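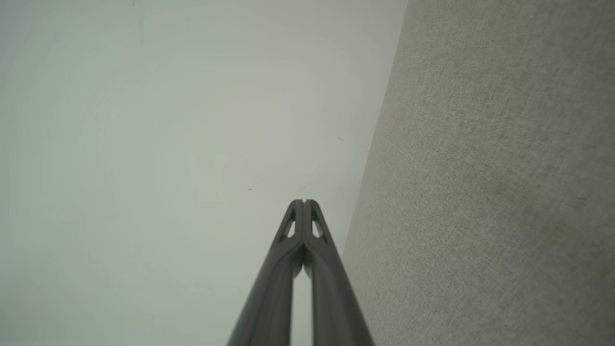

Can a machine fold the laundry yet?

Slowly, and only some of it. A robot can now fold many common garments, but it takes longer than a person would, and it still needs help when a sleeve ends up inside out.

Chapter 3
Chores and Machines

Factories have used robot arms for decades. A welding arm repeats one motion on parts that arrive in the same position every time. Household work offers nothing so regular. A shirt dropped on a table 200 times will land in 200 different shapes, and the machine has to find a collar or a hem before it can begin. Engineers call cloth a deformable object – one that changes shape when it is touched.

Shorts are a fair starting point for study. They are small, they have a stiff waistband, and they can be folded into a square in a few steps. Picking up the next pair from a crumpled state is a separate problem, and often the harder one. 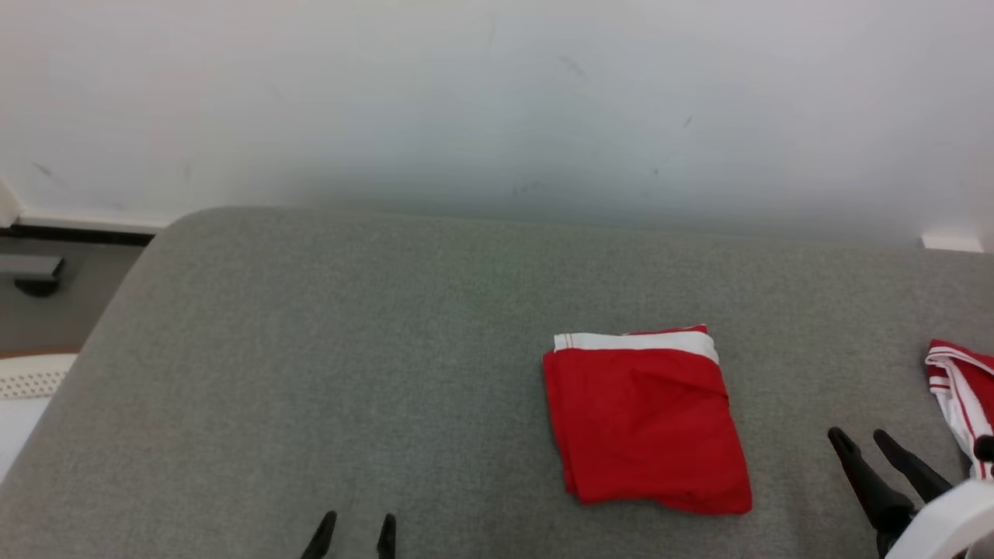

Clementina Leitão objects that folding is the wrong test. A home machine, she argues, should be judged on the whole job, from the hamper to the drawer, and a neat square on a table settles very little.

Her point guides this chapter. Section 3.1 covers grasping, Section 3.2 covers cloth, and Section 3.3 follows a trial at the Guerreiro laundry, where more than 1,000 items were sorted and folded in March. Before reading on, time yourself folding one pair of shorts and write down each step.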